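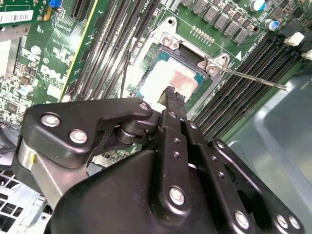 Wie kriege ich alte Wärmeleitpaste vom Prozessor runter?
Mit Isopropanol und einem fusselfreien Tuch, von außen nach innen wischen. Kein Küchenpapier.

Bastelabend im September, kurz notiert, Rest kommt noch. Alter Dell-Desktop, offenes Gehäuse, grünes Board. Ladeplatte vom Sockel aufgeklappt, CPU liegt frei - ab hier bitte nicht mehr am Tisch wackeln. Pins im Sockel nie mit den Fingern anfasen! Hebel erst zu, wenn der Prozessor grade drinliegt.

Neue Paste: erbsengroß, mehr braucht's nicht. Tücher liegen im Regal, 50 Stück. Fragen an Dilani Herath, am besten vor 9 Uhr, danach ist sie in der Werkstat.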